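From: Kelly Horrocks
To: shop-chores list
Subject: Re: [shop-chores] so can they tidy up yet?

Natalie Kershaw wrote on Wednesday:
> I keep seeing clips of robots folding towels and I still have a person at
> Skernell who spends the first hour of every shift putting bottles and jugs
> back where they belong. Can any of these things do that job today? I don't
> mean in a video. I mean at 7 in the morning with the radio on and somebody's
> coat on the bench. If the answer is no, fine, but I'd like to know what part
> of it is the no.

Hi Natalie, and hi to everybody who has been arguing about dishwashers all week (I read every message, I really did, and I still side with the people who load the bottom rack first).

My short answer is "some of it, slowly." The long answer needs coffee, so go get one.

I've been hung up on your bottles and jugs, partly because we had the same job at Lightfoot when I ran the back room there. It sounds like nothing. You have a tray, you have baskets, stuff goes from one to the other, done! A new hire gets it in 15 minutes and then never thinks about it again. But try writing down what that new hire is doing and you'll be at it all afternoon. I tried once for a training sheet and gave up on page two, which was still about tubes.

Tubes are the mean ones. A bottle will forgive you for grabbing it a little crooked, and you can plunk it down pretty much anywhere in a basket. A tube has to go down a hole that's barely bigger than it is, standing straight, and if you're off by a hair you knock the rack sideways and now the rack has moved too, so everything you knew about where the holes were is wrong. People fix that without looking. They steady the rack with the other hand, they feel the tube catch on the rim and wiggle it. Two fingers that pinch can do it, but they have a lot less to go on than you and I do.

Then there's clear plastic. My own mother can't find a clear measuring jug on a pale counter, so I have some sympathy for a camera. And handles! Do you take a jug by the handle or around the body? Depends how full it is, and which way it's facing, and what's next to it. I'd guess my crew did it three different ways in a morning.

Same kind of stuff as yours, tray and rack and baskets, with arms at the table: 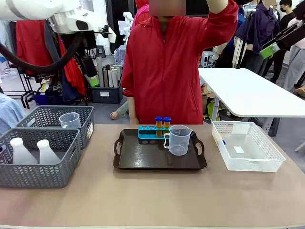
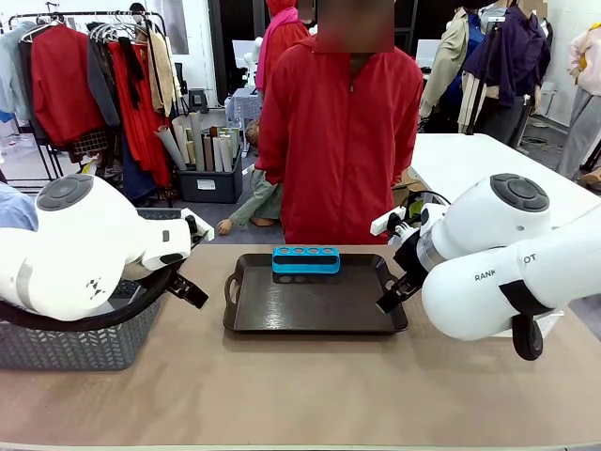 Natalie wrote back to me off list and said I could pass this along: the tubes don't scare her nearly as much as the baskets do, since hers get shoved around all day and are never in the same place twice. She'd be happy with a machine that only did the bottles, as long as it knew to quit and call someone when it got confused, and she wants to know if anyone sells one on those terms.

I think she's asking for the right thing there. The quitting part is what I'd pay for. We had a demo at the Kakgate site last November of a setup from Ternia, and I'll be fair to them, it was a good day out. They ran the same pick over and over and it looked lovely. Then one of our guys slid the basket over (he wasn't trying to be a jerk, he wanted to set his clipboard down) and the arm went on and let go of a bottle over bare table like everything was fine. The Ternia folks said it had done 400 picks that week with 9 misses, and I believe them, but I'd have loved to know what it did right after each of the 9. Did it stop? Did it pile the next one on top? A person who drops a bottle picks it up, and you never even hear about it.

So if I were you I'd do this. Ask for a trial on your own bench with your own baskets. Don't tape anything down. Let the morning crew work next to it the way they usually do, coats and all. Run up to 1,000 items, however long that takes, and have somebody write down every time a human has to step in, even for a second. Then see if your person got any of that hour back or spent it babysitting.

For home I'm a lot gloomier, by the way. At work I can at least insist on one kind of tray. At my house there are four people and no two of them agree on where the colander lives.

Has anyone else on here run one of these on glassware or tubes for more than a day? I'd like to hear about the boring parts especially, like who wiped the grippers and what happened at shift change. Natalie, call me after lunch if you want the number of the guy at Kakgate, he still has the notes.

Kelly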